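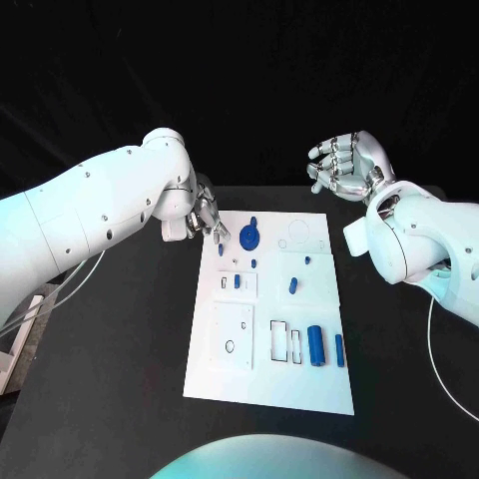
Thérèse Desjardins: I'd move the generator check ahead of the barrier check. If the power goes while the arm is up, you've got an open border and two sets of guards shouting at each other in the dark.

She's right, so I've moved it. What follows is the list I use at the Hamel crossing, with the comments I scribble as I go (tidied a bit, my handwriting is awful). The crossing reopened in May under the trade agreement between Dondine and Droltar, and the agreement says both sides walk the whole thing together before the gates open at 6 a.m. So we do, usually with coffee!

Before opening

1. Generator, Dondine side. Start it, leave it running while you read the fuel gauge.
OK. Fuel low but above the line. Asked for a top-up.

2. Generator, Droltar side.
OK. Louder than last time. I wrote that last time too.

3. Barrier arms, both lanes. Up, hold, down, then again by hand with the power off.
Lane 1 fine. Lane 2 sticks near the top by hand. NOT PASSED. Lane 2 stays shut until a mechanic from either side signs it off, and please let's not argue again over whose mechanic.

4. Hotline phone between the two guard posts. Ring both ways.
OK both ways. The Droltar handset crackles, but I could hear every word.

5. Minefield fencing along the access road. Walk it, look for gaps, check the signs are up in both languages.
OK on the north side. On the south side one sign has turned to face the wrong way, so drivers see the back of it. Fixed with wire, needs a proper post. Stay on the paved part when you do this one, always, even if a goat has gotten through.

6. Fire extinguishers, customs shed.
All in date except the one by the scales. Replacement requested.

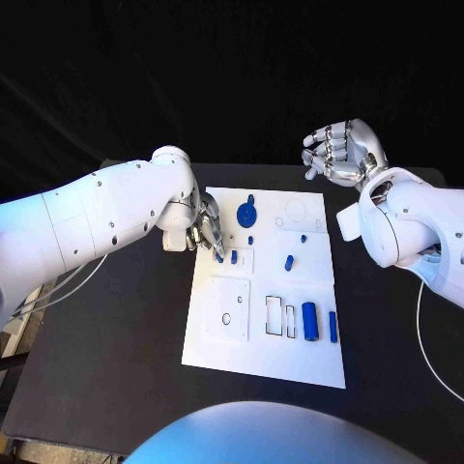
Hamel Crossing Joint Inspection Team

During the day

7. Truck waiting area. Wheel chocks out, engines off, a clear path for the ambulance.
Path was blocked twice in the morning. I know it's tempting to squeeze one more truck in when the line backs up to Briten, but that path is in the agreement (annex 3) and it's the one thing both capitals ask me about.

8. Foot passenger walkway. Handrails, lighting, shade, drinking water.
Handrail solid. Water OK. The shade cloth has torn at the Droltar end and people are standing in full sun with kids. I've marked it as urgent and I mean it.

9. Traffic log. Compare the two sides' numbers for the month.
Trucks: 744 on both logs, lovely. Foot passengers: Dondine has 3,311 and Droltar has 2,145, and that's far too big a gap to be a slip of the pen. My guess is that one side leaves out day-pass holders and the other doesn't. Left open, sent to both liaison offices. The walkway limit is set from these figures, so it does belong on a safety list, whatever the customs folks tell me.

10. First aid room. Door unlocked, stretcher, kit sealed.
Door locked, key found at the Dondine post. There should be a key at each post. Second one ordered.

Sign-off

Both sides signed. Droltar added a note that lane 2 was "temporarily resting," and Dondine wanted "broken." We settled on "closed pending repair."

Open items: 3, 5, 6, 8, 9, 10. If you're doing the next walk, start with the shade cloth and call me if it's still torn.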